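The Slow Pleasures of a Comic That Takes Its Time

I read the first issue of Gurkanum standing up, in the kitchen, at an hour when I should have been in bed, with a bowl of cereal going soft on the counter beside me. It's a small-press comic about a town built on the rim of a dead crater, and for the first eight pages almost nothing happens in it. A girl carries a ladder up a hill. She stops to shift it to her other shoulder (I felt that in my own shoulder!), and then she carries it some more. By the time she leaned it against the wall of the old signal tower I was completely hers, and I'd have followed that ladder anywhere.

Laritz, the outfit that puts it out, began as a print shop that did menus and wedding programs, and the comics came along later as something to keep the presses company in the slow months. The first run of Gurkanum was 374 copies, which sold out of the back of a shop called Sýkora before most of us had heard of it. The latest printing is 4,000. That's still tiny next to anything with a cape on the cover, but it's enough that you might run across one in the wild, the way I did, wedged between a guitar magazine and a book of crosswords. 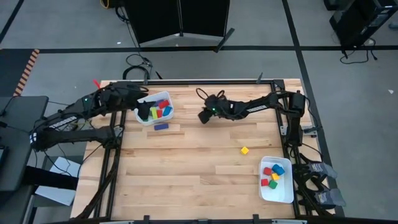
Colored blocks and two white bins on a wooden tabletop.

What keeps me coming back is how the book handles its town. So many fantasy comics hand you a map on the inside cover and expect you to do your homework, and I have never once in my life looked at the map. Gurkanum lets you learn the streets the way you'd learn a new neighborhood, by getting a little lost in them. The bakery is around the corner from the tower because the girl smells bread when she's up there. The crater path is steep because people complain about it, constantly, in the backgrounds of panels that are supposed to be about something else. 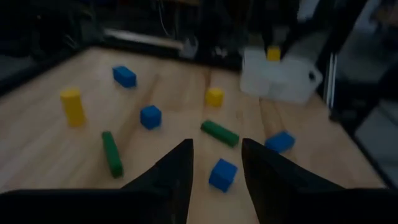

And then there are the colors, which I could go on about until the cows come home. The whole first chapter is done in a dusty brown and a pale sort of green, so when the lamps are lit near the end, and a real orange turns up for the first time, it's like somebody opened an oven door. I gasped, a little. My cat left the room.

The second issue is rougher going, and I'd be a poor friend if I didn't say so. It runs 48 pages and you can feel a good dozen of them straining. There's a long council meeting that wants to be funny and mostly made me think of council meetings, and the lettering gets so small in the flood chapter that I had to take the book over to the window. But even there you get the two sisters on the roof, sharing one coat and refusing to apologize to each other, and I'd sit through a second council meeting to have that page again.
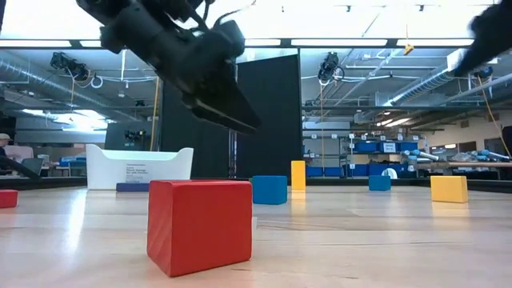
Red, blue and yellow blocks, with a gripper overhead.

I should mention Stokel, the mule, who appears in the corner of issue one and has quietly taken over by issue 2. He doesn't talk. He has no powers that I can discover. He stands where he isn't wanted, with an expression I last saw on my uncle at Thanksgiving, and whole plots have to bend themselves around him. I gather there was some disagreement among readers about giving him a chapter to himself, and on the Laritz letters page you can watch it play out over several very long and very sincere letters.

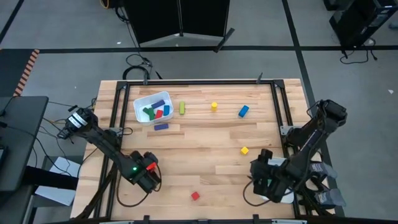
One reader, signing only as Sleepless in the Signal Tower, wrote that the mule chapter was where she had finally stopped waiting for the story to start and noticed she'd been inside it for sixty pages, and could they please leave him alone and let him stand there.

I'm with her. The third issue is due in May, and the preview pages at the back of the second show the ladder again, lying in the grass at the bottom of the hill with a rung missing. I've been worrying about that rung for weeks. Sýkora is keeping a list for anyone who wants a copy set aside, and I've put myself down for two, so I can lend one out and not fret over whether it ever comes home.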